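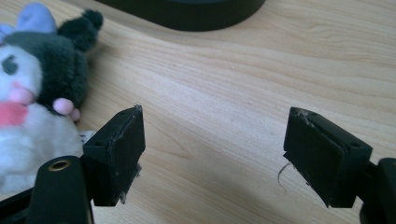 Tampo de madeira clara, com um peluche encostado ao canto.

Perguntas frequentes: guardar móveis e caixas na Citau

Atualizado em março de 2020

Quanto espaço preciso?
Menos do que pensa, se deitar fora a bicicleta estática. O recheio de um T2 costuma caber na box média. A pequena serve para quem jura que são só umas caixas.

Quanto custa?
A box pequena fica em 37 euros por mês, com IVA. A caução equivale a 2 mensalidades e é devolvida no fim, mesmo que lhe pareça mentira.

As minhas coisas estão seguras?
O seguro base cobre até 700 euros por box. Quem guarda o piano da avó deve pedir o reforço, que vai até 2.000. O valor sentimental continua por tabelar.

Posso lá ir quando quiser?
Das 7h às 22h, com o seu código. Se o perder, telefone para a receção em Antunes. Dizer ao portão a data de nascimento não o abre, e já houve quem tentasse várias vezes.

O que não posso guardar?
Comida, botijas de gás, plantas, tintas abertas e seres vivos em geral. O frigorífico entra, desde que descongelado e vazio. Vazio inclui a gaveta dos legumes.

Como embalo um tampo de madeira?
Manta primeiro, película por fora. Película diretamente sobre a madeira prende a humidade e deixa manchas. Vendemos mantas ao balcão; as da sua casa também servem.

E se me atrasar no pagamento?
Recebe um aviso, depois outro menos simpático. Ao fim de um mês o código deixa de funcionar até regularizar a conta.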